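FOR IMMEDIATE RELEASE

Nelleteo Opens Harside Lab to the Public, Serves Donuts Very Slowly

HARSIDE, June 2024 – Nelleteo welcomed 100 neighbors, customers and skeptics to its Harside lab for an open day built around a demanding question: can a pair of robot arms plate a donut?
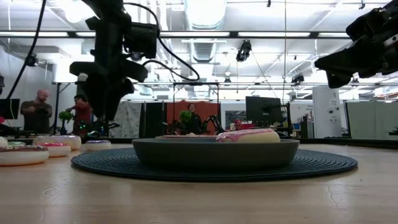 Photo: Nelleteo

Visitors were invited to compare the arms with their own breakfast technique. The company concedes that most guests won on speed. Demonstrations ran in groups of 22, with a 40-minute tour for anyone who wanted to hear about cable routing. Several did. 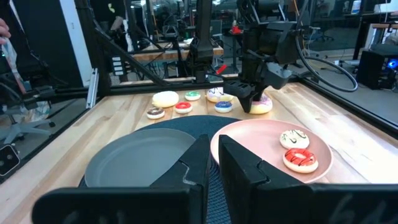

Software for the demonstration came from Isedo, Nelleteo's partner on the project, and the arm mounts were designed with Heinonen. Both firms sent engineers, who answered questions about safety, jobs and whether the donuts were edible.

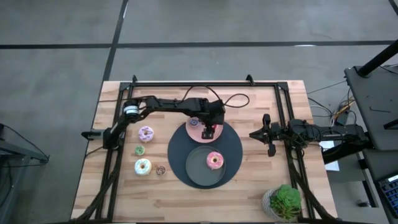

Tableware is a serious subject at Nelleteo, which wants its arms to handle soft objects in ordinary kitchens. The test table is set accordingly, with a pink plate and a dark gray one sharing a round mat, and a potted succulent in the corner for atmosphere.

The next open day is planned for October. Places are limited to 50.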